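Small Box Closing Notes, Rotside bench
README

Status: draft, still being argued with
Last edited: 24 June 2026
Covers: notes, parts list and stills in this folder

What this is

A set of notes on putting a lid on a small gray box and screwing it down. The box is the one we call the Purkutari, after the folder the first drawings sat in. It has a body, a square lid and screws at the corners. It is about as dull as an object can be, and I would like readers to keep that in mind when they come across claims made on its behalf.

The notes began in December as a reply to a Hamdan worksheet that says anybody can close this box properly on the first go. I doubted that then and I doubt it now. The folder holds 20 written closings, each one a short text file with what was tried, in what order, and what the writer thought of the result.

Parts

Body: gray, square, open on one side
Lid: flat, square, recessed in the center, a hole at each corner
Screws: 4 per box, small, cross head
Screwdriver: whatever fits, see below
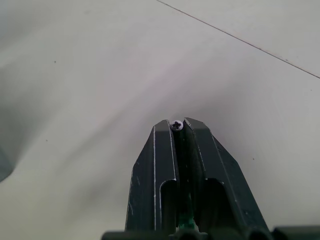 The screws are where most of the arguing happens. Hamdan's sheet calls them "standard," a word that saves the trouble of measuring. Look at how little there is to work with: a rounded, silvery head with a Phillips recess in it, small enough to sit between two fingertips with hardly anything showing above them. A driver one size too big rides on top of the cross and chews it. One size too small feels fine until the last half turn. If your sheet doesn't name the driver, your sheet is not finished, and I include our own first version in that.

We also dropped the advice to start every screw by hand before reaching for the driver. It sounds sensible and everyone repeats it. In the written closings it is praised often and followed rarely, and I can't find a case where the writer shows it made a difference. It may well help. The files don't say so.

Order of work, as written down

1. Lay the body down with the open side up.
2. Set the lid on. Turn it if it rocks.
3. Start one corner, a few turns only.
4. Start the opposite corner.
5. Start the other two.
6. Tighten in the same order.

Step 2 hides a problem. A square lid can go on more ways than one, and the notes disagree about whether all of them are right. Wusus, who sold us the second batch of bodies, say it makes no difference. Several writers say it does, and that one way round leaves a lip on one side. I have tried it and I think I feel the lip, but I was looking for it, so don't put much weight on me.

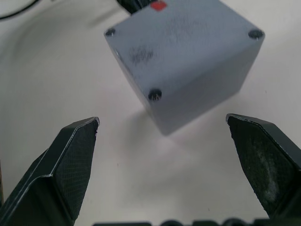

Then there is the matter of when a box counts as closed. The worksheet wants a yes or a no. We used to do the same and gave it up, as it was plain that different writers meant different things by yes. Some meant all the screws were in. Some meant the lid didn't move when pushed with a thumb. One closing is marked yes and then says, two lines down, that a corner was still high. I left it as it was.

Now each file has these fields:

screws_in: how many
lid_moves: yes, no, not checked
corner_high: which one, or none
remarks: free text, please keep it short

"Not checked" is a real answer and I would rather see it than a guess. The remarks field was added under protest (mine) and has turned into the most useful part of the file.
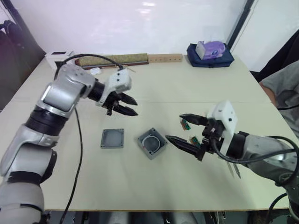
Times are given in some of the files. Please don't average them. One writer started the clock with the lid already on, another started it while still hunting for screws, and the 30 minutes in file 4 includes a phone call. The worksheet prints a single figure for the job with no word on how it was got. I have left that figure out of this README on purpose.

Known gaps

No file covers opening the box again, though half the questions we get are about that.
No torque values. Nothing on the bench could measure them.
The two batches of bodies were mixed in one tray before they were labeled, so batch is "unknown" all the way through.
Left-handed writers are not marked. It might matter for steps 3 to 5. It might not.

Using these notes

Fine for checking a set of instructions against what people wrote down. Poor for proving that one method beats another – the files are too few and too uneven. If you quote them, quote the remarks along with the fields.

Corrections go in the file called disputes.txt. Say which closing you mean and leave the old text in place.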